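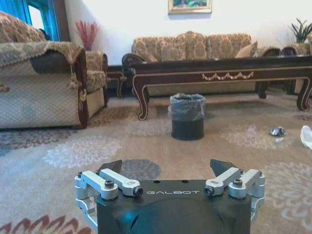

How often should the halyard on an outdoor flagpole be replaced?

Every two to three years for 6 mm braided polyester on an exposed site, and at once if the outer sheath has broken anywhere along its length. Inland poles flown only on set dates can go longer, provided the rope is taken down and inspected each January.

The notes below cover poles between six and ten metres with an external halyard, the type found outside most village halls, schools and memorial gardens. Internal halyard poles with a locking door are dealt with on a separate page.

Checking the rope

Lower the flag and unclip it. Run the whole halyard through a gloved hand, one full circuit, and stop at any flat spot, hard spot or fuzzy section. Light fuzz is normal. A flat spot usually means the rope has been sitting in the same position over the truck pulley for months. Shift the rope by half a metre each time the flag is changed and the wear is spread out.

Green staining is algae and does no great harm, but it holds grit. Wash the rope in a bucket of warm water with a little soap flakes, rinse twice and hang it in loose coils to dry. Do not use bleach. Do not put it through a machine unless it is inside a pillowcase tied at the neck.

Replacing the rope without lowering the pole

1. Cut the old halyard at the joining knot, keeping hold of both ends.
2. Butt one end of the new rope against one end of the old. Do not overlap them.
3. Stitch through both ends with whipping twine, six or eight passes, then wrap with a single layer of electrical tape for 50 mm either side of the join. Two layers will jam in most trucks.
4. Pull the old rope slowly and steadily until the join has gone over the pulley and come down again.
5. Cut off the join, seal the ends with a flame and tie up.

If the join sticks, pull back, lower it and re-tape. Never jerk it. A rope parted at the top means a ladder, a platform or laying the pole down, and on a fixed pole only the middle one is sensible.

The length needed is twice the height of the pole plus one metre. A nine-metre pole therefore takes nineteen.

Knots

Join the halyard with a double sheet bend or a double fisherman's. The latter is bulkier and close to impossible to undo once loaded, so use it only where the flag stays up all year. Toggles and clips go on with a bowline or, for a neater result, a buntline hitch. Tape over the tails.

At the cleat, one full turn round the base, two figures of eight and a single locking hitch are enough. More turns than this take longer to clear and hold no better.

Stopping the noise

A slapping halyard is the usual cause of complaint from neighbours. There are three cures, in order of cost:

Tension. Haul down hard before cleating off. New polyester stretches for the first fortnight and will need taking up.

A tie-off. A short bungee or strap at head height pulls the rope away from the pole and keeps it off. Put it on the side away from the prevailing wind.

Sleeved counterweight. The rubber-covered pattern sold by Asdale is quieter than the plain ring and does not mark white gelcoat. Part number 2206 fits poles up to 90 mm at the base.

The truck and finial

Pulleys in glass-fibre pole trucks are nylon and need no oil. Oil collects dust and turns to paste. A dry silicone spray applied to the rope just before hauling it round will carry enough up to the wheel. Metal pulleys on older wooden poles do want grease, and this has to be done with the pole down.

Check the finial from the ground with binoculars. If it leans, the thread or the cap has gone, and the pole should be lowered before the next gale.

Hinged bases

Loosen the nuts before lifting out the locking pin, never after -- a pole with its weight on the pin will trap a finger. Two people are needed for anything over six metres, one at the base and one walking the pole down. Grease the pin and threads with a marine grease. Stainless nuts on stainless studs will seize if run up dry.

Flags

A standard 1.8 m by 900 mm flag in woven polyester lasts almost six months of continuous flying. Trim and re-hem the fly edge as soon as the stitching opens. Up to 100 mm can be lost before the proportions look wrong. Use a zigzag stitch and bonded thread, with the corners back-stitched.

Wet flags should be dried flat or over a rail before folding. Mildew marks on white panels do not come out.

For half-mast, hoist fully first, then lower until the top edge of the flag is one third of the way down. Mark the halyard at that point with a few turns of coloured twine so that it can be found in poor light.

Spares worth keeping in the hall cupboard

One halyard, cut to length and labelled
Two toggles and two clips
Whipping twine and a sailmaker's needle
Electrical tape
Spare cleat with screws
Marine grease, small tin

Page last revised October 7, 2019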